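Unidad 4
El diario de lo cotidiano: escribir el día que se acaba de vivir

Al terminar la unidad deberías poder: distinguir diario, crónica y memoria; escribir una entrada de un día corriente sin que se convierta en un horario; decidir qué se queda fuera.

Para empezar

Un viernes cualquiera. Recados, comida recalentada, un paseo hasta el puerto, alguien que se queda en casa con fiebre. ¿Hay texto ahí? Sí, y bastante. Lo que suele faltar es un sitio por donde entrar.

Lee esta entrada, tomada del blog familiar Cuadernos de Volby. Léela dos veces, la segunda con lápiz.

"Bajamos a la feria de Floltden a las cinco, tarde como siempre, porque la pequeña no encontraba la otra bota. Viento pero sin lluvia. En el puesto de las castañas la cola llegaba hasta la farmacia y nos pusimos igual. El mayor quiso pagar él. Contó las monedas en voz alta, despacio, con toda la cola detrás, y le faltaban dos. Se las puso la señora de delante. Volvimos por la cuesta larga, la de las escaleras rotas, y cenamos sopa. Mañana hay que comprar pilas."

Fíjate en el final. Pilas. No hay moraleja sobre la generosidad de la señora, ni falta que hace. La autora tiene prisa, apunta lo que toca comprar y apaga la luz. El lector se queda con las monedas.

4.1 Qué es un diario de familia

Texto en primera persona, fechado o no, escrito cerca de los hechos. Muy cerca: esa noche, al día siguiente como mucho. Si pasan meses ya es otra cosa, memoria, y la veremos en la unidad 5. La diferencia se nota en los verbos y en los detalles inútiles. El diario está lleno de detalles inutiles. La memoria los ha perdido casi todos.

Antes se escribía en cuaderno y para uno mismo. El cuaderno de la casa Quintero, que trabajaremos en el taller, tiene 373 páginas y abarca 13 años: cosechas, bautizos, el precio de una mula, una gotera que vuelve cada septiembre. La letra cambia a mitad de la página 79 y no se explica por qué. Después vino el blog, con lectores: primero los abuelos, luego unos desconocidos. Eso cambia el tono. Se aclara quién es quién, se calla lo que puede molestar.
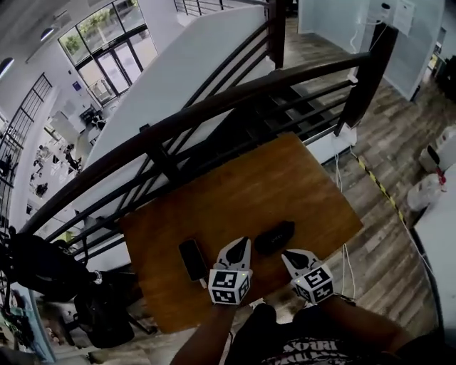
Con la crónica también hay confusión. La crónica elige un acontecimiento y lo sigue de principio a fin: la feria, el desfile, la boda. El diario pasa por la feria camino de otra cosa. Puede dedicarle una línea y gastar seis en la bota perdida. Las dos decisiones valen, pero hay que saber cuál se está tomando.

4.2 El tiempo, la hora, el camino

Tres apoyos para arrancar cuando no sale nada.

El tiempo que hacía. Una frase, no más. "Viento pero sin lluvia" basta. Cuidado con el párrafo de nubes.

La hora. No todas las horas del día, solo la que pesó en algo. Llegar a las cinco importa si la cola ya estaba hecha.

El camino. Por dónde se fue y por dónde se volvió. Los nombres de casa sirven mejor que los del plano: "la cuesta larga", "donde lo del perro". Si el lector no conoce el sitio, media aclaración y adelante.

Error frecuente: el horario. "Nos levantamos, desayunamos, salimos, llegamos, comimos". Todo ocupa lo mismo, así que nada pesa. Prueba a tachar los verbos que harías cualquier otro día. Lo que quede, eso es la entrada. A veces queda una línea. Vale tambien.

4.3 Los demás en mi texto

Quien escribe un diario de familia escribe sobre gente que no lo ha pedido. Hijos, cuñados, vecinos de escalera. Algunas autoras usan iniciales, otras apodos; la de Volby dice "el mayor" y "la pequeña" desde la primera entrada. Lee lo escrito pensando que lo va a leer el aludido. Con diez años más, por ejemplo.

Actividades

1. Subraya en el texto de Volby los detalles que no hacen avanzar nada. ¿Qué se pierde al quitarlos? Reescríbelo sin ellos y compara.

2. Escribe tu tarde de ayer en diez líneas. Prohibido "luego" y "después".

3. La misma tarde, como crónica: escoge un solo momento y quédate en él.

4. En parejas. Uno cuenta una excursión en voz alta, el otro toma notas y redacta la entrada en primera persona, como si hubiera ido. Leedla juntos y marcad lo inventado.

5. Pregunta en casa si se guarda algún cuaderno, agenda o calendario de cocina con anotaciones. Copia tres, tal cual, con sus faltas.

Para el taller del Quintero hace falta la edición de Breker, la de bolsillo, signatura 2589 en la biblioteca del centro. Traed leídas las diez primeras páginas.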